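Home Notebook Methods Samples People Search

Finish trials, light tabletops - March

Carrying on from the February pages. The question is still the same one: can we get a pale wood top to stay pale under a water-based finish, or do we give in and go back to the hardwax oil. Nhàn Lương wants an answer before the next lot of tops gets cut.

Stock

All offcuts are from the same two boards, planed on the same afternoon. I cut 49 test pieces and threw out the ones with knots or sapwood streaks. The rest went on the rack by the north window, stickered, with a weight on top. Moisture meter read 9 percent on every piece I checked, so I stopped checking.

Sanding was 120, 150, 180, by hand with a cork block. I did a second set up to 240 to see if the finer surface takes less color. Wiped down with a damp cloth between 150 and 180 to raise the grain, left overnight, then knocked back.

Finishes

Wuler water-based matte, straight from the can.
Wuler with the white additive, mixed weak.
Murkik hardwax oil, natural.
Murkik hardwax oil, the "raw" one with a trace of white in it.
Soap finish, Châu flakes, made up the night before.

The Wuler is thinner than the last can we had. It runs if the piece is not level. I got a sag on two of the edges and had to sand them out, so those two are not worth comparing and I have marked the backs with an X.

Murkik went on with a white pad, wiped off after 15 minutes. The raw version settles in the tin, and you have to stir it a lot longer than the label says. My first three pieces came out streaky before I worked that out. Redid them from bare wood.

Soap was the easiest to put on and the worst to judge. It looks like nothing happened until the third coat.

Color after two weeks

Compared each piece against an untreated one kept in the drawer. Window light, 10 in the morning, no lamps on.

Plain Wuler: slightly yellow, less than I expected. Fine on its own, but next to the drawer piece you notice.
Wuler with white: closest match. A bit chalky in the open grain if you go past two coats.
Murkik natural: clearly darker and warmer. Nice, wrong for this.
Murkik raw: close second. Feels better under the hand than the Wuler.
Soap: very close, but a ring showed up from a mug inside an hour.

The 240 set took less color with the oils and made no difference with the Wuler. Not worth the extra sanding.

For the tone we are after, I have been going by the light wooden table in this render. 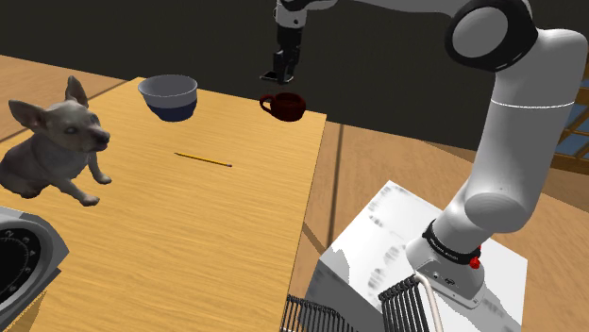 Wear

Rubbed each piece with a gray pad under a 500 gram weight. Target was 137 strokes, a number left over from the old chart, kept so the results line up with last year's. Wiped the dust off and looked at it sideways against the window.

Wuler held up, both versions. Small dull patch, no bare wood. Murkik raw went shiny in the middle but took a dab of fresh oil and blended in well enough that I had to look for it. Soap wore through, as you would guess.

Water drop test: Wuler fine after four hours. Murkik raw left a faint mark that was gone the next day. Black tea was worse on everything. Still have to try vinegar.

Problems

The drying rack leans. Pieces on the lower shelf picked up dust from the sander, so the bottom row needs a cover or needs to move. I put an old Karport tarp over it for now.

Cans were left with the lids loose twice. The Wuler skins over in a day.

One pad was used for both oils. I don't trust pieces 31 to 34 and will do them again.

Next

Two coats of Wuler with white against two coats of Murkik raw, on full-width panels, not offcuts. Both sides finished, to see about cupping. Order more white pads and a small can of the raw. Nhàn asked for one panel with the edges rounded over, to check the color stays even around the curve. Leave the drawer piece in the drawer please, it was out on the bench again this morning.

Contact the workshop | Copyright, all notebook pages | Back to top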